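About Cukik Fruit Handling

Cukik grades, packs and stores apples for growers in the Ustitz district. The company began with one cool room and a hand-turned sizing table, and now receives fruit from 24 orchards between late summer and the end of autumn. Most of it is sold as whole dessert fruit. Fruit that doesn't meet the dessert grade goes to juice.

Grading is done on colour, size, firmness and skin finish. Red varieties are sorted by the share of the skin that carries full colour, and a paler patch near the stem is accepted in every grade. Russet, punctures and soft spots are recorded on the bin card. The stem is left on. An apple with the stem pulled out has an open wound at the top and is moved to the juice bin, whatever its colour.

Apples bruise easily, and the bruise may not show for a day or more. For this reason every new packer starts with handling practice before going near the line. Fruit is lifted with the whole palm, turned once and set down without being dropped. Fingertip pressure is the most common fault in the first week.

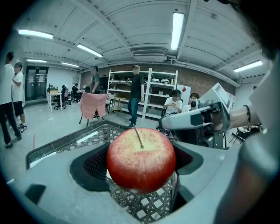

Vitalii Polishchuk would add that rings and long fingernails do more harm than any drop off the belt, and he asks that both be dealt with before a shift and not during it. His other point concerns the stems: two apples laid together with the stems facing will puncture each other, so fruit is placed in the tray with all stems leaning the same way.

Packed trays are held at the Wirum store, which has 5 cool rooms and space for 3612 trays. Temperature is logged at the door and at the back wall of each room. Ripe fruit is kept apart from fruit intended for long storage. Trays are marked with the orchard code, the variety and the month of picking.

Growers may deliver from 6 am during harvest. Please have bins labelled on two sides and leave leaf litter at the orchard. Small lots of up to 60 trays can be graded separately on request; the Yu sizing table is kept for this work and is booked through the receiving office.

Last updated: September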